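Cable catching at left wrist of two-arm machine, how do you route yours?

Forum index > Maintenance and setup > Cables and wiring

pstoeckli
Posted Friday, 07:52

Good morning all. I look after one two-arm machine at Zarninik, mostly alone, and I would like to hear how others fix the cables on the arms. English is not my first language, so please ask if something is not clear.

The machine has a post in the middle with an arm on each side. On the left arm the cable bundle goes along the outside of the casing up to the wrist module. On the right arm a single cable leaves the wrist and goes in a wide loop to the left and down. This is how the machine was set up before I took it over, and I have left it so until now.

The problem is the left side. When the arm is stretched far over the table and the wrist then turns inwards, the bundle becomes tight. Two times this week the controller stopped with a communication error from the left gripper. After a restart it runs again. I have now set the speed limit for the left arm down to 64 per cent and the error has not come back, but this is not a repair.

What I have done so far:
Plug at the wrist opened, cleaned, closed again.
Screws of the wrist module checked, all tight.
Continuity measured with the arm folded, everything good.

I put in a picture from the head camera, taken while both arms go forward to the table. It is blurred from the movement but one can follow how the cables run.
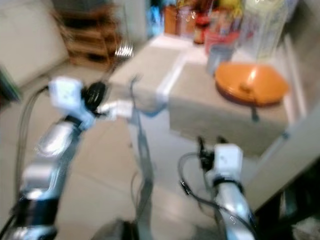
Both arms reaching to the table. Bundle on the outside of the left arm, loop at the right wrist.

My question is mainly this: would you give the left bundle more length at the wrist, or bring it to the inner side of the arm?

Pirmin

rahel_h
Posted Friday, 08:31

Hello Pirmin. You measured with the arm folded, and in this position the cable has no tension. Please measure again with the arm fully stretched and let a second person turn the wrist slowly by hand (drives off, naturally). I had the same fault on our Dramano cell and the meter showed nothing until the last few degrees.

If it opens there, the wire is broken inside the jacket and more length will not help you for long.

l.aigner
Posted Friday, 09:10

I would bring it to the inner side. On the outside the bundle has the longest way to go when the elbow bends, so you need much slack, and slack hangs down and finds something to catch on. On the inside you need less of it.

Also I do not like the loop on the right. So wide an arc will one day go round something on that table. Put a clip on the forearm and make it half as large.

cyrill_d
Posted Friday, 09:44

I must disagree with Lorenz about the inner side. Between the arms there is already the post with its own wiring. If both arms work close together in the middle, a bundle on the inner side rubs on the other arm or on the post. We tried it at Rekulo and went back after one month.

With the loop I also see it differently. A wide arc is good for the cable, it bends softly. A small one bends always at the same point and breaks there. I would leave the right arm alone, it gives no errors.

l.aigner
Posted Friday, 10:02

Cyrill, your arms were mounted closer together than most. It depends on the spacing. But I agree he should test with the arms crossed before he fixes anything for good.

vbuehler
Posted Friday, 11:26

What is under the black band on the lower part of the left arm? If the bundle is held firmly there and again at the wrist, all the movement must come from the piece between. I would hold it firmly at one end only and let it slide at the other, through a loose hook-and-loop strap. Cable ties pulled hard are the worst, they cut in the jacket.

Mark the cable with a pen at the strap and run the program slowly. Then you see how many millimetres it really wants.

pstoeckli
Posted Friday, 15:40

Thank you all, this was very useful.

Rahel was right. With the arm stretched and the wrist turned in, one wire of the gripper line opens. I have ordered a new one from Lüthi.

Valentin, the bundle was fixed at both ends, with hard ties. I have cut the ones at the lower end and put a strap. With the pen mark the cable slides 133 mm over the full movement, much more than I expected.

For the moment I stay on the outside of the arm. The right loop I also leave, sorry Lorenz.

One more question. After how many cycles do you change these cables as prevention? The old log says 1000 hours but does not say who decided it.

rahel_h
Posted Friday, 16:05

We look at them every 500 hours and change only if the jacket is worn or the stretched measurement is bad. I would not change by hours alone.

l.aigner
Posted Friday, 16:18

And I change by hours, always. A cable is cheap and a stopped cell is not. But please write in the log which length you cut, the next person will thank you.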